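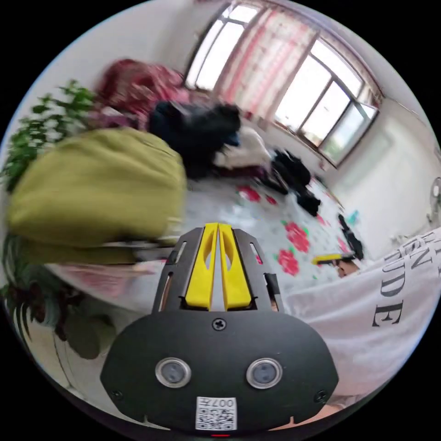

4.2 Password reuse and account recovery

Of the 324 respondents, 176 reported using the same password for their email and at least one shopping or banking account. Reuse was more common among people who managed all their accounts from a phone. Respondents from the Tarnstead panel were older on average than those recruited through Oseo, but the two groups did not differ in reuse once the number of accounts held was taken into account.

Recovery questions were a separate weakness. Many respondents had answered them truthfully, using a school, a street or a pet that could be found on a public profile. Following Dreßler, we coded an answer as exposed if a trained rater could locate it within 30 minutes using only a search engine and the respondent's name. Each answer was checked by 2 raters, and disagreements were settled by discussion.
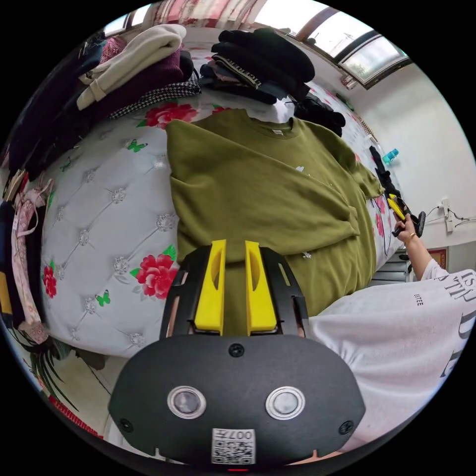 Figure 3. Olive-green sweatshirt laid flat on a bed, neckline away from the viewer.

Respondents who had previously received a breach notice were more likely to have changed the affected password, but they seldom changed it anywhere else. In the open comments, several wrote that they had recognised the risk and meant to get to their other accounts later. The Greden scale, which measures general worry about fraud, did not predict whether they had done so.

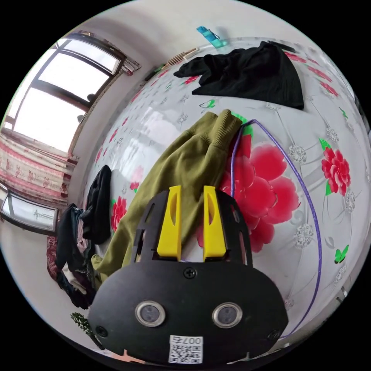 The same pattern held for two-step login. Those who had it switched on had mostly been required to by their bank, and few had extended it to email, even though a compromised mailbox can be used to reset the passwords of most other services. We return to the role of default settings in Section 5.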